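Cesdale Small Bin Liners, roll of 40
Item 3329

I've been selling household bits through my little shop for 9 years now, and these are the liners I use at home. They fit the small baskets you keep in a bedroom, a bathroom or under a desk.
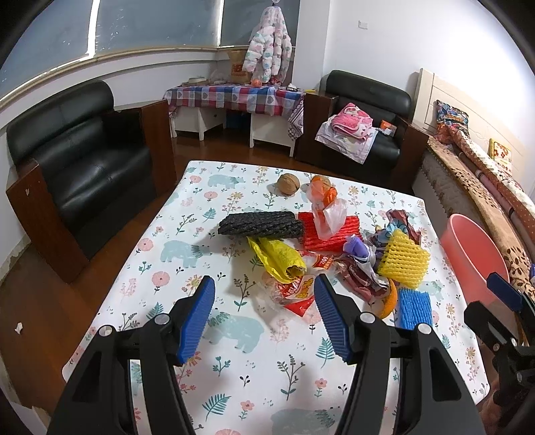
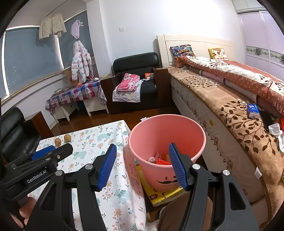
My big gripe with small liners has always been the slipping. You drop in one heavy thing and the whole bag slides down the side, and then you're fishing around for the edge (yuck!). The Cesdale ones are cut a little taller, so there's plenty to fold over. I'd use one in a bedside basket like the pink one with the mustache, even if all it ever gets is wrappers and a mesh bag from the fruit. The plastic is soft and doesn't crackle much, which I love at night. I did try the Moltetti liners in January and they're fine, just too short for me, and the ties kept tearing.

Color is a milky white. No scent, thank goodness. They come on a plain roll with no cardboard core, and each one tears off clean if you pull sideways.

Please don't put hot ashes or wet coffee grounds in them! For kitchen cans get the Partanen tall size instead.

Back in stock 8 March 2026. Ships from Cukley, and I can combine orders if you drop me a note at checkout.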